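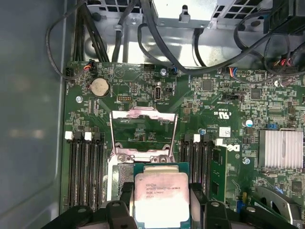

Jestonine Harbor Knight figure: review

I bought this in September from Liline, who had it listed at $76 with free shipping. It is the second figure in the Mostis line, based on the tabletop game, and it stands a little taller than the first one. Mine is number 252 of the numbered run, printed on a card inside the box.

Paint

The armor is a flat gray with a darker wash in the joints. Edges are clean on the chest and helmet. The belt is weaker, and on mine the gold runs over onto the hip plate on the left side. You have to hold it close to see it.

Joints

Elbows and knees are double-jointed and hold a pose well. The shoulders are tight out of the box. I warmed them with a hair dryer for a minute and they moved fine after that. The ankles tilt far enough for a wide stance, but the cape is heavy and pulls him backward, so use the stand.

Accessories

You get two swords, a shield, four extra hands and a second head without the helmet. The face was sculpted by Đức Sầm, who also did the Ghiță archer, and it is the best part of the set. Swapping hands is easy. The shield clip is thin and I would leave it on one arm.

Price

At $76 it is fair. I have seen resellers asking $100, and I would not pay that with the belt paint as it is. If you only want the helmeted look, the first figure still sells for $50 and has the same body.

Score: 8 out of 10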